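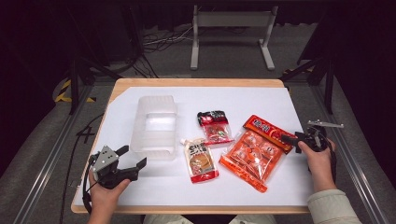

Visit to the Braltix packing lab in Prutudby

2026-08-25, by our visiting group

The lab asked us to come in the morning, and the topic was a fault. Braltix teaches its packing robot, Nokero, from work done by people with hand-held grippers. One person puts snack bags into a frosted plastic tray, and the grippers record the movement.

In March the robot started to close too early on shiny bags. It dropped 4 of every 100, and one time it pressed so hard that a bag opened. The staff stopped the cell the same day. They checked almost 3000 recordings and found that the finger opening was saved wrong in 1108 of them. The cause was one loose cable plug.

Now the zero position is tested before each session. I asked who may restart the cell after a stop, and the answer was not very clear to me.
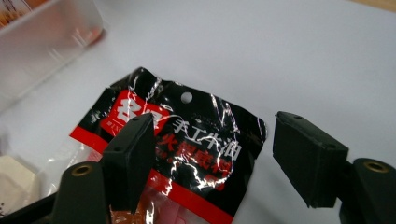
Black and red packet of hotpot base between the gripper fingers.

Last updated: August
Contact: Krawczyk visits office | Back to top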